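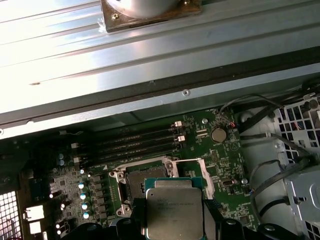

Fig. 1. Processor in the gripper fingers at the socket, load plate raised.

Unit 2: Can machines do the chores yet?
Course notes, Automation for Small Workshops
Last updated August 16, 2023
Print this page | E-mail this page

2.1 Scope

The question in the unit title is usually asked about laundry and dishes. These notes treat it through a bench job, replacement of a desktop processor, for two reasons. The steps are known in advance, and every repair shop already has a person who does them. A chore in the sense used here is any task that an untrained adult can learn in one sitting and that a business or a household would prefer not to pay for. Welding a car body is excluded. So is loading a pallet with identical boxes. Those problems were solved by fixing the position of everything in the cell, and a chore does not allow this.

The distinction between a task and a cell should be kept in mind through the whole unit. Students who have visited the Falside plant will have seen arms that repeat a motion all shift with very little sensing. The motion is correct as long as the part arrives where the program expects it. A desktop computer brought in for service arrives with its cables routed by whoever opened it last.

2.2 Breaking the job down

For planning purposes the processor swap is written as a sequence of contacts:

1. Release the retention lever and raise the load plate.
2. Grip the old processor by two opposite edges and lift straight up.
3. Place it in the tray, contact side protected.
4. Grip the new processor and bring it over the socket.
5. Match the orientation to the socket key.
6. Lower, release, and check that the part sits flat.
7. Close the load plate and lever.

Removal of the cooler and cleaning of the heat spreader are treated in Unit 3. Steps 1 and 7 need more force than the others and a curved path. Steps 5 and 6 need almost no force at all. A land grid socket has spring contacts which bend if the part is dragged sideways across them, and a bent contact generally means a new board. The same gripper is therefore asked to pull a stiff lever and then to set down a part under nothing but its own weight. Most two-finger grippers sold for general work were specified for the first kind of action. 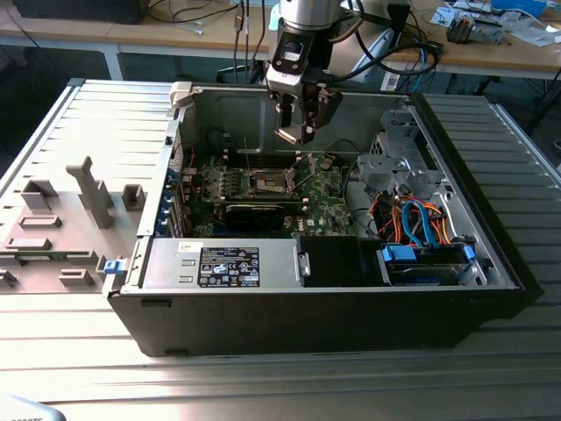
Ekness objected to this section when the notes were circulated in July, on the grounds that the socket is the wrong place to look for difficulty. A shop would pay for a machine that opens the case, finds the fault and closes the case again, the comment ran, and the swap in the middle is a few minutes of a technician's time. If the technician has to prepare the machine and then stand next to it, there is no saving.

The objection is fair and bears on how results should be read. A success figure for steps 2 to 6 says nothing about the labor spent before step 1. Students should state in every report where the trial begins and where it ends, and who did the work outside those limits.

2.3 Reading a success rate

Consider the Claltlow exercise set, which will be used in the lab. It contains 200 trials of step 6 on one board type. Suppose 33 of them end with the part not flat. The rate is then 83.5 percent, and a first reaction is that the problem is mostly solved. Two further questions must be answered before that figure is of use:

a) What does a failure cost? A dropped sock is picked up again. A processor dropped on open contacts may cost a board.
b) Is the failure detected? A machine that stops and calls for help is a slow worker. A machine that closes the load plate on a crooked part is a hazard to stock.

Household tasks tend to score well on (a) and badly on (b). A dish left dirty is cheap, but a dishwasher-loading arm has no good way to know that the water will not reach it. Bench tasks are the reverse – the electrical test at the end is strict, and the damage by then is done.

2.4 Sensing at the point of contact

A camera at the wrist sees the part and the fingers together, and loses the view of the socket as the part comes down over it. A fixed camera keeps the overall position but resolves the last small movement poorly.

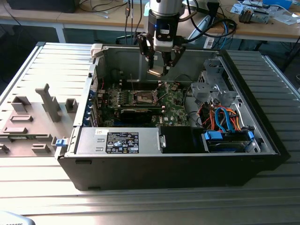
The usual answer is to combine the two views and to rely on force for the final motion. The arm lowers in small steps and stops when the measured load changes. This works if the wrist sensor can separate the load of contact from the pull of its own cabling, which varies with the pose of the arm. The Boström method, covered in the reader, records the unloaded value at each pose beforehand and subtracts it. It must be repeated whenever a cable is rerouted.

Reflective parts cause a second difficulty. A heat spreader or a heatsink under a strong side light can saturate the image on one side and hide the edge that the software is trying to find. Diffuse lighting is cheap and should be tried before any change to the code.

2.5 Working answer

For steps 2 to 6, on a known board with the case already open: yes, slowly, and with a person within reach. For the complete service job as a shop would define it: no. For the household, the answer depends on the chore, and Unit 4 takes up folding and table clearing separately.

Exercises

1. Rewrite the sequence in 2.2 for replacing a memory module. Mark each step that needs a change of grip.
2. For the figures in 2.3, find the number of failures permitted if the rate is to reach 95 percent.
3. Pick a chore from your own kitchen and apply questions (a) and (b) to it. One page, due at the next lab.

Print this page | E-mail this page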